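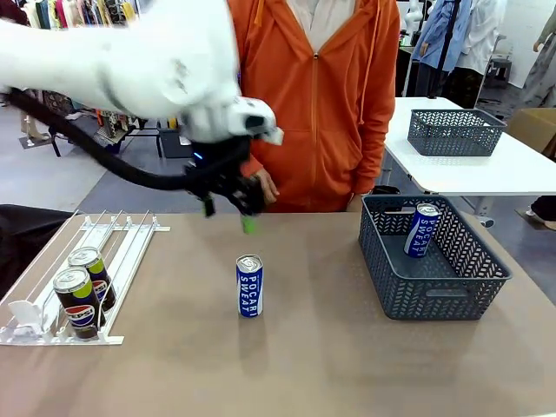 *A can of Pocari Sweat on the table, Proltness open day*

We went to the Proltness open day in May, mostly to see the old bottling hall at Trullel before it is turned into flats. Entry was free but you needed a ticket for the tour, and those went early. We got two for the half past eleven slot.

The bus from Horodell takes 60 minutes and drops you by the canal bridge. From there it's a short walk along the towpath, muddy in places. Parking is in the field opposite.

The tour starts in the spring room, where the water still comes up through a stone basin. Then you go up an iron staircase to the hall itself. The washing line was put in by Boiko, a firm that also made the lifts, and it ran at 400 bottles an hour in its best years. Most of it has been sold. What's left is the filling wheel, a long run of rollers and a wall of wooden crates with the labels still on.

Our guide had worked in the labelling shop and was good on the details - which glue they used, why the green glass cost more, how the floor was sloped to drain. She was harder to hear at the back, so stay near the front if you can.

The label archive was the best part for me. There are 519 designs in flat drawers, and you can ask for any drawer to be opened.

Lunch was soup and bread in the yard, cash only. The toilets are at the far end by the boiler house. We caught the ten past three bus back and it was full, so the later one may be a better bet.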